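Onura 手首カメラ付きグリッパーキット(自作アーム用)

販売:Morbridge 工作部品
品番:Onura 162
状態:在庫あり
掲載内容の最終更新:2018年4月15日

製品の概要

Onura は、自宅や共同工房でロボットアームを組んでいる方に向けた、二本指グリッパーと手首カメラのキットです。アーム本体は含まれません。手首側の取り付け面が Jorkik 規格の丸フランジであれば、付属のねじ4本でそのまま固定できます。それ以外のアームには、別売の変換プレートか、各自で作ったプレートが必要です。変換プレートの図面は購入者ページから取得できます。

当店の工房では、卓上に固定した Jorkik のアームに本品を取り付け、袋への出し入れを課題にして動作を調整しています。このページの数値と注意書きは、その作業で使っている設定をもとにしています。組み立て済みのロボットをお探しの方には向きません。配線、原点合わせ、カメラの位置合わせはご自身で行っていただきます。

セット内容

グリッパー本体(指は取り付け済み)
交換用の指 1組
手首カメラ基板とカメラ用ブラケット
Byun 制御基板
電源線、信号線、カメラ用の平型ケーブル
固定ねじ、六角レンチ
ゴム製の滑り止めシート

電源アダプターは付属しません。アーム側の電源から分岐して使う場合は、必ず制御基板の手前にヒューズを入れてください。

主な仕様

入力電圧:直流5V
指の駆動:サーボ1個、左右連動
指先:樹脂、滑り止めシート貼り付け可
カメラ:固定焦点、カラー
制御:USB シリアル接続
手首への固定:Jorkik 規格丸フランジ
保証:お届けから33日

指の閉じる力はソフトウェアで段階的に変えられます。出荷時は弱めの設定です。布や紙袋を扱うならこのままで使えます。重い物を持ち上げる用途には、設定を強くするよりも先に、指先のシートを貼ってください。

組み立ての順序

先にカメラのブラケットを手首に付け、その後でグリッパー本体を重ねます。逆の順番だと、ブラケットの奥側のねじに六角レンチが入りません。平型ケーブルは青い面をコネクターの爪側に向けて差し込みます。手首を一回転させてもケーブルが張らないだけの余裕を残し、ブラケットの溝に沿わせて結束してください。

制御基板はアームの根元に置きます。手首に載せることもできますが、その分だけ先端が重くなり、水平に伸ばしたときの下がりが大きくなります。工房では根元に置き、信号線をアームの背側に這わせています。

電源を入れたら、指を開ききった位置で原点を登録します。登録が終わるまで、指の間に物や手を入れないでください。登録した値は制御基板に保存され、電源を切っても残ります。

カメラの向きの調整

ブラケットには長穴があり、カメラの傾きを変えられます。指先を大きく映したい場合は下向きに、作業台の先まで映したい場合は上向きにします。どちらを選んでも、手を速く動かしている間の映像はぶれます。物の位置を読み取る処理では、いったん手首を止めてから画像を取り込む手順にしてください。

手首カメラの画像。ジュート風の茶色い袋地と白い台。 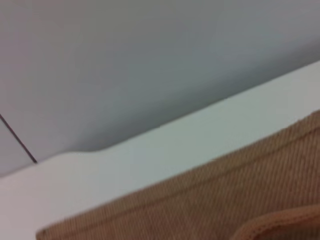
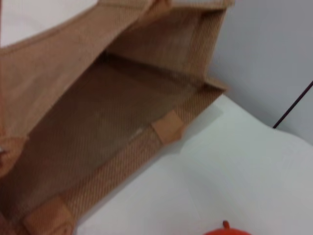
袋を扱う課題では、口の縁をどこで検出するかが調整の中心になります。袋と背景の色の差を使う簡単な方法でも、明るさが一定なら縁の候補は取れます。ただし袋の内側は外側より暗くなりやすく、しきい値を一つに固定すると内側が抜け落ちることがあります。付属のサンプルプログラムでは、明るい側と暗い側で別々のしきい値を設定できるようにしました。設定ファイルの該当行は二つ並んでいるので、片方だけを変えて保存しないよう注意してください。

縁が見つかったら、手首を縁に対して直角に近い向きへ回し、指を開いた状態で近づけます。布が厚いところは指が入りにくいため、開き幅を最大にしておきます。持ち上げる前に一度軽く閉じ、位置を取り直してから本来の力で閉じると、滑りが減ります。

サンプルプログラム

購入者ページから取得できるのは次のものです。

指の開閉と原点登録
カメラ画像の表示と保存
カメラと手首の位置合わせ
色による縁の検出
位置を記録して再生する簡易ティーチング

簡易ティーチングで記録できる位置は3000点を超えます。長い動作を記録するときは途中で区切り、名前を付けて保存してください。一つのファイルにまとめると、修正したい位置を探すのに手間がかかります。

プログラムは Byun 制御基板専用です。ほかの基板で動かすための移植は自由ですが、その場合の動作についてはお答えできません。通信の書式は説明書の巻末に載せています。

設置場所について

作業台は動かないものを選んでください。軽い机ではアームの加減速で天板が揺れ、位置合わせがずれます。台の面は無地で、反射の少ないものが適しています。光沢のある天板は照明が映り込み、縁の検出で誤りが増えます。工房で使うときは、窓からの光が時間で変わる場所を避け、照明を固定したほうが設定を作り直す回数が減ります。

共同工房に置く場合は、動作範囲を台の上にテープで示し、手の届くところに電源を切るスイッチを用意してください。キットに非常停止スイッチは含まれていません。

よくあるお問い合わせ

カメラだけを買えますか。
カメラ基板とブラケットの組は単品でも扱っています。平型ケーブルは別売です。

指を自作してもよいですか。
問題ありません。取り付け穴の寸法は図面に記載しています。長い指を付けると先端の力が弱くなります。

二台を一つのパソコンにつなげますか。
つなげます。制御基板の裏にある小さなスイッチで番号を分けてから接続してください。

画像が映りません。
平型ケーブルの差し込みが浅いことがほとんどです。電源を切ってから爪を上げ、奥まで差し直してください。

改訂について

12月より前に出荷した品は、ブラケットの長穴が短い旧型です。傾きの調整範囲が狭い以外は現行品と同じで、サンプルプログラムもそのまま使えます。新しいブラケットだけを交換したい方は、注文時の備考欄に「旧型ブラケット交換」と書いてください。部品代のみで承ります。

送料と納期

通常のご注文は小型宅配便で発送します。変換プレートを同時に注文された場合は、プレートの加工が終わってからまとめて発送します。先にキットだけが必要な方は、注文を分けてください。

保証の対象は初期不良のみです。指先の摩耗、入力電圧の誤りによる故障、改造後の不具合は対象外となります。交換用の指、滑り止めシート、平型ケーブルは補修部品のページから注文できます。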